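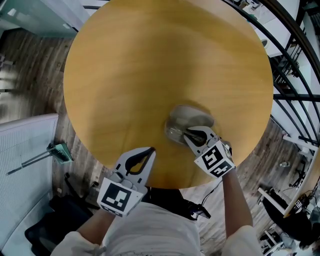

Anastasia Gavalas wrote after the last update to say that a round table should never go beside a radiator, that the top will cup by the second winter whatever is put on it, and that clear glass on a yellow finish is hard to see and gets knocked. The first point is answered further down. The second is fair.

Galleries > Interiors > Teredel > Upper level > Round table

Teredel, upper level: the round table

This page covers the table on the upper level at Teredel, its finish and the fittings near it. The page on the lower level is separate. Entries are kept short and are corrected when new information arrives. Last revision January 25, 2022.

The top

Round, solid wood, honey-yellow finish with the grain left showing. Small clear glass bowl on the top, dark wood-grain floor under it, white radiator to one side and a black curved railing to the other.

The table is a Stulberg, bought second-hand in September with a darker stain and a ring of heat marks near the centre. The underside carries the maker's stamp but no species mark. Two people in the trade have looked at the end grain and given different answers, so the species is left blank in the record.

Finish

The old stain was taken off with a scraper and then by hand sanding, finishing at 220 grit. A random orbital sander was tried on the underside first and left swirl marks that showed as soon as the tint went on, so it was put away.

The colour is Nistia 1545, a waterborne tint, wiped on with a lint-free rag and levelled along the grain. On the underside test patch it read slightly green under the ceiling fixture and correct in daylight. Over it are 4 coats of Nistia clear satin, brushed, with a light rub between coats using a grey pad. The curved edge received the same number of coats as the face. Edges on round tops are commonly under-coated, as the brush tends to lift away before it gets there.

The underside was sealed to match. A top sealed on one face only takes up moisture unevenly, and most of the cupping blamed on radiators starts that way.

The table and the radiator

Relative humidity on the upper level was logged through the first heating season. The highest reading was 57 per cent, before the heat came on. The lowest figures fell in the coldest stretch and were brought up with an evaporative humidifier on the landing. Readings at the radiator side of the table and at the railing side were kept on separate sheets and differed less than expected.

The top is fixed to the base with slotted brackets, which allow movement across the grain. The original screws had been driven straight through fixed holes and two were bent. A straightedge laid across the grain at the end of winter showed no gap that a feeler gauge could find. One season is a short test and the measurement will be repeated.

Radiator

White, with vertical fins. The fins collect lint and the usual tool is a narrow brush worked from the top down, with a damp cloth on the floor below. The green-bristled broom with the long grey handle leans across it. A wall clip for the broom is on the list. The long handle limits where it can go, as it fouls the cabinet doors on the first position tried.

Cabinets

Pale teal. The paint predates the table. The colour was matched once for a touch-up and the match has since drifted a little, visible only on the inside of one door. No repaint is planned. The honey tone of the table was chosen from painted sample boards held against the cabinet fronts, and the warmer of the two finalists was taken.

Railing

Black metal, vertical balusters, on a curve. The table was positioned off the railing, with a chair's depth allowed between the two. A round top suits the spot for the simple reason that no corner points into the walkway. The railing is wiped with a dry cloth. Ammonia cleaners have dulled the topcoat on an earlier section downstairs.

Glass bowl

Small, clear, no pattern. It came from a set sold under the name Mai. Glass is used directly on the satin finish without a mat. Felt dots were considered and rejected – they hold grit, and grit is what scratches a top of this kind. Lifting the bowl by the rim, straight up, is preferred over sliding it.

Routine care

Dust with a dry microfibre cloth. For spills, a cloth wrung out in plain water, then a second dry cloth. No silicone polish: it interferes with any later coat and is difficult to remove. Hot dishes need a trivet. The heat marks on the old finish were deep enough to take most of the sanding time.

Re-coating interval has not been set. The satin will burnish first where forearms rest, and that zone will be checked against the centre under a raking light.

Comments

Định Nghiêm: Did you use a pre-stain conditioner under the 1545? I had blotching on a Stulberg side table with the same tint and I'm trying to work out whether it was the wood or me.

Page author: No conditioner. The surface was dampened, left to dry and sanded once more at 220. Blotching appeared only on the test patch where the sander had been used.

Anastasia Gavalas: I stand by two winters. Sealing the underside helps, I'll give you that much. Post the straightedge result next spring, good or bad.

Page author: Will do.

Định Nghiêm: Thanks. Mine was machine sanded, so that may be the answer. What width are the slots in the brackets?

Page author: Not measured at the time. They are the ordinary stamped steel type from the hardware store, screw set at mid-slot. I will put a rule on one when the table is next turned over.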